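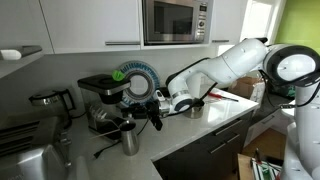 Mellus arm: wrist fault gallery

The Mellus unit in the Bristerville test kitchen tripped its wrist torque limit on a Sunday run in July, at cycle 2934. The arm stopped with the gripper low over the counter and held position until power was cut. No one was in reach. The pictures from the run are posted on this page with the fault notes, for the teams in Flomska and Bristerville.

Picture 1
Gripper just above the counter, between the coffee maker and the steel cup. Note the thin black cables looped along the underside of the arm, and the power cord trailing across the counter by the milk pitcher.

Fault notes
Code 559, wrist overload. The log shows torque climbing for 62 cycles before the trip – the warning was set too high to catch it. Cause traced to a cable loop that was too short at full wrist turn. The loop pulled tight, and the controller read the pull as a load on the gripper.

Changes made
Cable loop made longer and tied at two points on the forearm. Warning level lowered. Wrist speed held at half for the next 200 cycles, with the stop button manned.

Still open
After a trip the arm holds its pose with the brakes on and can't be moved by hand. Anyone clearing the counter should cut power first and stay out from under the elbow. A brake release procedure is being written at Flomska.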